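Print this page | E-mail this page
Search the archive Enter keyword Go

Pendora Household Automation Working Group
Minutes, August meeting, 2:00 p.m.
Chair: King-fai Tsang

1. Minutes of the previous meeting approved with one correction – the Drutov trial total should read 2,665 attempts.

2. Bed making. The Siu controller completed 1,310 of those attempts without a reset. Most failures came at the smoothing step. Patterned covers remain difficult, as the fold detector confuses woven motifs with creases. The chair noted that a person smooths with a flat palm and spread fingers, and that the present end effector has no equivalent contact surface.
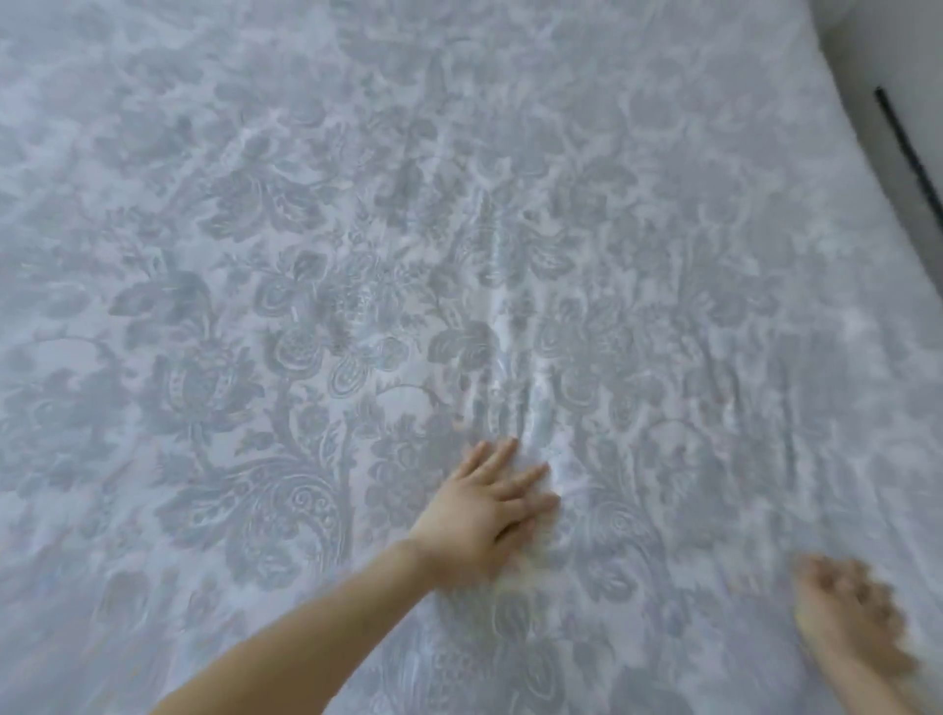
Can a machine make a bed unattended yet?
Only with a plain cover and a fixed starting position; all other cases still need an operator.

3. Shelf restocking. Grokero reported 73 percent of cartons placed correctly on the first try. Soft bags were excluded. The group asked for the bag results separately – they are to be sent before the next budget request.

4. Actions. Tsang to draft a test procedure for heavy bedspreads, using 4 fabric weights. Drutov to supply force logs from the smoothing step.

Meeting closed 3:40 p.m.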